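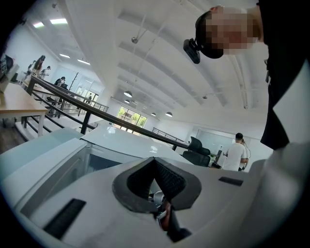
Which party goods are listed in the Jelside table?

Paper garlands, cake candles, napkins and table covers from the shop catalog of Flirnau, one row for each article that could be ordered in September.

Jelside party goods table, README

The table has 1118 rows and 15 columns. It is one text file, UTF-8, with a tab between the columns. The first line holds the column names and is not counted in the rows. Please do not open it by double click in a spreadsheet program, it will turn sizes such as 3-4 into a date. Use the import window and set all columns to text.

Columns you will need most

article_no – the number on the shelf label. Keep the zeros at the start.
title – the title as the shop wrote it, with its capital letters and spelling mistakes.
group – garland, candle, napkin or cover.
color_shop – the color name of the shop, for example Rose Blush or Old Mint.
color_plain – our simple color word. Vira Lytvynenko chose it by hand from the title and the shop color.
pack_qty – pieces in one pack. For garlands this is the number of strings, the flags on a string are not included.
length_cm – only for garlands and covers. It is empty for the other groups.
sold_flat – yes when the article comes folded and the customer must open or thread it.

The other columns are described in the file columns.txt, in the same order as in the table.

Known problems

Napkins from the supplier Vidal have two article numbers when they are sold both in the small pack and in the carton of 1000. We kept both rows. If you want to count designs, group by title first.

Letter garlands are difficult. Some are listed by word ("Welcome Baby"), some by single letter, and the length is given with ribbon or without it. We did not try to repair this.

For 3 candles the burning time was written into the length column. They are moved to the notes column now, but old copies of the file still have the mistake.

Prices are not included. Flirnau changes them often and asked us to leave them out.

Contact and use

The table was prepared by Svitlana Sydorenko and Vira Lytvynenko for the search tests in Nillent. You may use it for teaching and for tests of product search. If you correct a row, write the article number and the old value in changes.txt – it makes merging much easier for us.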